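From the Newsletter: Getting the Picnic Box Ready

Every spring I promise myself that I will pull the picnic box down from the top of the hall closet before the first warm weekend, and every spring I end up doing it the night before we leave, standing on a kitchen chair and muttering. This year I did it in March, with a cup of coffee and the radio on, and it was such a pleasant morning that I thought I'd write it up for all of you who have been asking about simple day trips.

Ours is an old green box with rope handles that we bought at the flea market in Sketgate when we first moved out this way. It has been to the reservoir more times than I could tell you, and once it rode all the way to the Mumell dunes and back on somebody's lap, because we had also decided to bring a folding table, two beach umbrellas and the dog. I don't recommend that. What I do recommend is emptying your box completely before you put a single thing back in. I found a pepper packet from a diner that closed years ago, a bent skewer, and enough sand to start a small beach of my own. 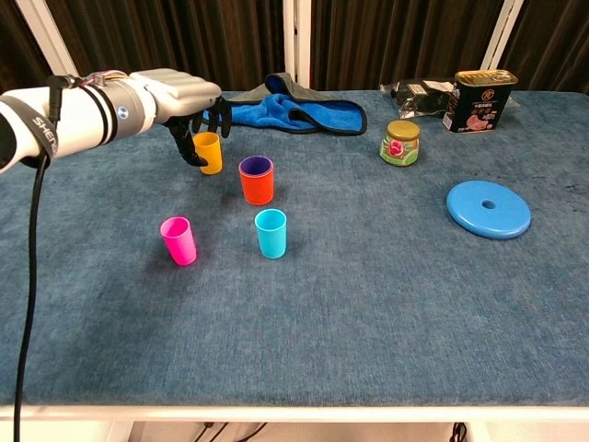
Once everything is out, be a little bit strict. My old rule was that if it fit, it could stay, and that's how we came to carry a fondue fork to every outing for the better part of a decade. Now I ask whether we used it in the last two trips. The corkscrew stays. The big serving spoon stays, even though the handle is ugly, because it's the only thing that gets potato salad out of a deep bowl without a fight. The checkered paper napkins went into the kitchen drawer, where I expect we'll use them up on spaghetti nights.

The food is the part people write to me about most, and I'm afraid my answers are dull. Make things that taste fine when they aren't cold and aren't hot. A bean salad with plenty of vinegar, cheese and pickle sandwiches on bread with some backbone, hard-boiled eggs, a bag of radishes if the garden has been kind. I used to bring a layered dessert in a glass dish (what was I thinking!) and now I bring oatmeal cookies, and I haven't heard one complaint. Freeze your water bottles overnight and tuck them along the sides of the cooler - by lunchtime you'll have cold water to drink and nothing left over to drain.

Cleanup is where a nice day can turn sour, and I've come around to the idea that cloth beats paper for nearly all of it. Paper blows away, and then you're chasing it across a field in your good sandals. A bright blue cloth with darker trim, like the one on the table in the photo, is the sort of thing I'd pack, because you can spot it from across a meadow when it's time to gather everything up. I bring one for hands, one for spills, and one that I swear is for emergencies and that always ends up under somebody's slice of watermelon. They all go home in an old pillowcase and straight into the wash. 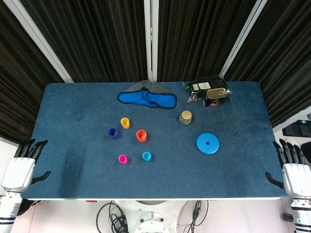
Labels are my other small passion, and I know how that sounds. For years I packed everything into matching bags and then had to open each one to find the salt, usually with the wind blowing and a plate balanced on my knee. Now every bag gets a label before it goes in the box. It doesn't need to be large, either; the black pouch to the right of the folded cloth has only a small white one on its upper face, and that is about the size I use. I write in pencil so I can change my mind, and I put the label on top where I'll see it when I lift the lid.

As for where to go, I'm still fondest of the Trorkell trail, and I'll keep saying so until you all get tired of me. It's 156 steps down to the water from the upper lot, which feels like nothing on the way down and like quite a lot on the way back with a full stomach. There are two good tables under the pines, and if those are taken, the flat rocks past the footbridge are nearly as nice. Go early. By noon in the warm months the lot is full and people start parking along the road, and the road is narrow.

Next time I'll share the bean salad recipe properly, with measurements, as I've been scolded for leaving them out. Until then, do get that box down from the closet while the mornings are still cool.

Comments

pinecone_mama
We did the Trorkell steps in October with a stroller. Never again, but the view was lovely and the baby slept through the whole thing.

Reader from Sketgate
The flea market is still going! They moved it to the lot behind the feed store. I saw a green box there last month that might be a cousin of yours.

oldthermos
What kind of vinegar in the bean salad? I have cider and white and I don't want to buy another bottle.

gracklefan
Pencil on labels is a good tip. Mine always smear. I'd add a spare pair of socks to the box, especially if you have kids and there is water anywhere nearby.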